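## 3. Data Collection

### 3.1 Collection device

All demonstrations were recorded with a hand-held gripper, without a robot in the loop. The operator holds the tool by its rear grip, closes the fingers with a trigger, and performs the task directly on the objects. A wide-angle camera in the housing records the fingers and a large part of the room beyond them. The same fingers and camera are fitted to the arm at test time, so the policy sees the contact area from the same viewpoint in training and in deployment.

The fingers carry soft black pads. Early trials with hard, flat fingers gave poor results on knit items, which slid out sideways when gripped near a fold. The compliant pads wrap partly around the item and hold it with less force. They also hide part of it from the camera, and the policy has to work with whatever remains in view. We considered a second camera to recover the hidden part and decided against it, as it would have added a calibration step to every session.

Finger opening is read from an encoder on the trigger linkage and logged with the images. The pose of the tool is estimated offline from the wide-angle video and the inertial readings. A printed fiducial marker in the workspace fixes the origin and scale of the recovered trajectory. Where the marker is out of view for a long stretch, the estimate drifts, mostly in height, and we treat such stretches as described in Section 3.4.

### 3.2 Task and objects

The task is sorting small textile items into bins. The item set, which we call Nestlow, contains 37 items: socks, mittens, baby hats, washcloths, and a few knit toys. Items were chosen to vary in pile, stretch, and color. Several are close in color to the tool housing or to the black pads, and these were kept in the set on purpose, given that segmentation errors on such items dominated the failures of our earlier system.

Each item is presented in one of three states: flat, bunched, or rolled. The flat state is the easiest to reproduce between operators. The bunched state is produced by dropping the item from shoulder height onto the table and is never adjusted by hand afterward. For the rolled state the item is rolled from the toe or the hem and set down with the loose edge underneath. We did not attempt to record the exact shape of bunched items, and the state label should be read as a description of how the item was prepared.

### 3.3 Protocol

A demonstration begins with the tool at a rest position and the fingers open. The operator approaches the item, grasps it, lifts it clear of the table, brings it upright in front of the camera, and then carries it to the bin. The upright hold was added after the first round of recording. It gives a view of the grasped item against the room, away from the table surface, and these frames turned out to be the most useful ones for training the grasp classifier. Operators were asked to keep the hold short and to avoid turning the wrist during it.

Recording took place in two rooms. The first, Larholm, is a large open hall with a mezzanine, white walls, and mixed ceiling lighting. The second, Mulley, is a small windowless laboratory. The two rooms were used to separate the effect of background from the effect of object appearance. Larholm in particular was left as found: furniture was not cleared away, and other staff went on with their work in the background. No screens or backdrops were used in either room.

We recruited 14 operators. Each received a short briefing and performed a set of practice trials that were discarded. We found that operators with prior experience of teleoperation tended to move too slowly at first, as if compensating for a delay, and for these operators the practice set was extended until their approach speed matched that of the others. Operators worked in blocks, with a rest between blocks, and the order of items within a block was shuffled by script.

Faces were blurred in all video before annotation. The blurring was run automatically and checked by hand on every clip in which a face was detected at any point. In the wide-angle view a person leaning over the tool can appear upside down near the top of the image, and the stock face detector missed most of these cases. We therefore ran it a second time on a rotated copy of each clip and merged the detections.

### 3.4 Filtering and annotation

Raw clips were cut at the trigger events. A clip was dropped if the trajectory estimate failed, if the item left the fingers before reaching the bin, or if the operator regrasped more than once. Clips with a single regrasp were kept and flagged. We had expected to drop these as well, but a policy trained without them did not attempt a second grasp after a miss, and simply moved on to the bin with the fingers closed on nothing.

Stretches with marker loss were handled by aligning the trajectory at both ends of the gap and spreading the residual linearly over time. Gaps longer than 4 seconds were not repaired, and the clips containing them were dropped. Most of these came from Larholm, where operators had more room to turn away from the table.

Each remaining clip was given a grasp label by 2 annotators working separately. The labels are secure, partial, and slipping. Disagreements were settled by Szymon Kwiatkowski, who also wrote the annotation guide. The most common disagreement was between secure and partial on rolled items, where the pad covers the lower part of the item and the extent of contact cannot be judged from one image. For these the annotators were allowed to step back to the moment of closing. The learning method, based on the Kalogeropoulos encoder used in our earlier system, is described in Section 4.

Figure 1 shows an upright hold recorded in Larholm, with a soft knit item between the viewer and the room.
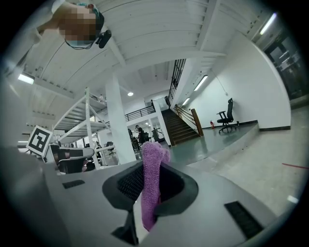

**Figure 1.** Upright hold of a lavender-pink knit item, wide-angle view from the hand-held gripper. The fiducial marker is at left.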